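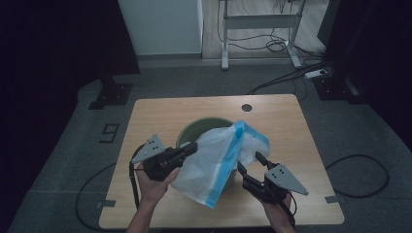
Lining a container is my favorite topic in the whole housekeeping block, and it gets one short session, so please read these notes before we meet. A liner is a flat thing that has to become a round thing. All the folds, gaps and slumping you will fight with come from that. Look at how much of the white bag hangs down in front of the olive-green bucket while it is being draped, and how some of it also hangs over the opening. Look at the blue strip too. It runs along one edge at a slant, so your eye can follow where that edge has gone even when the rest is a heap of crumpled plastic. With a plain clear bag you get no such help, and you have to find the edge with your fingers.

Words we will use

Mouth: the open end of the bag.
Rim: the top edge of the bucket or bin.
Cuff: the part of the bag folded down over the outside of the rim.
Slack: whatever bag is left over once the cuff is made. Some slack is good!

Basic method

Put the bucket on a table at waist height. Open the mouth fully first and shake some air in. Lower the closed end inside, then bring the mouth out over the rim on the far side, and then the near side. Work around in small tugs. Push the bottom down with a flat hand until it touches the base. A bag stretched tight like a drum will pull itself off the rim the moment you drop something heavy in it.

Sizing

Measure around the outside of the rim with a soft tape. Lay the bag flat and measure across the mouth, then double that number. The doubled number has to be bigger than the rim. Our practice bag is 54 cm across, so 108 cm around, and it will go over anything up to that with a bit of room to spare. The 46 cm ones give you 92 cm. Try both on the same bucket and feel the difference in the cuff. I love this part, because people who swear they can't do math get it right away.

Zipper-style bags

Strips along the edge are stiffer than the bag itself and don't like to bend around a curve. Fold the strip to the outside and let it sit below the rim. Nilmini Liyanage showed the February group a nice way of doing this with the strip pinched at 2 opposite points, and we'll try it in pairs.

For next time

Line 6 different containers at home, any shape, and write down which ones let the bag slip. Square wastebaskets are especially interesting (watch the corners). Notes go to Janaka Sikder by Fri 12 May. Sketches welcome, the messier the better.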